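Search this site: type and press enter

We use cookies to remember your settings. Accept | Manage

PRESS RELEASE

Tevberg opens its repair café at the old Buzatu shop

I'm Danica Hrubý, and I've been mending toasters on my own kitchen table for far too long, so I'm very happy to tell you that Tevberg is getting a proper repair café in May!

We've taken over the ground floor of the old Buzatu hardware shop. There are six benches, a sewing corner and a kettle that (so far) works. Doors open at 3 in the afternoon and we pack up when the last person goes home. Bring lamps, radios, coats with broken zips, wobbly chairs. Please don't bring microwaves, we aren't insured for them.

Mending is free. You pay for parts, and Dale Melnyk will tell you the price before he orders anything. Ruxandra Coman runs the sewing corner and would love any spare buttons, though she already has 1,000 of them in jam tins.

We're also running four evening classes, starting with how to wire a plug and ending with darning. Places are £3 each and you can book at the counter or through our friends at Pultden, who are lending us their booking page.
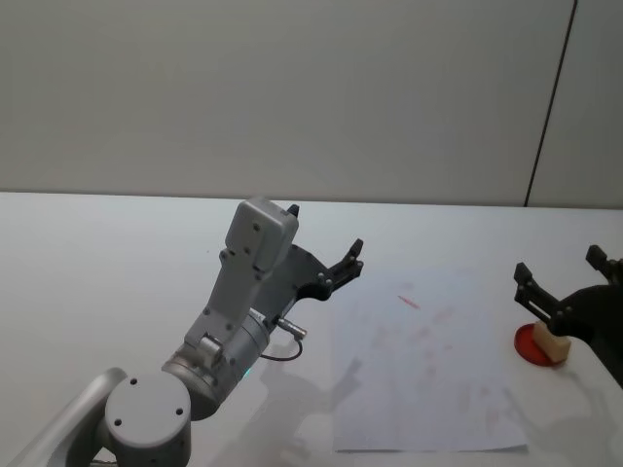 White tabletop against a light grey wall.

Press are welcome on opening day, and there will be cake. Ask for me or Traian Surdu at the counter.

Sign up for our newsletter: enter your email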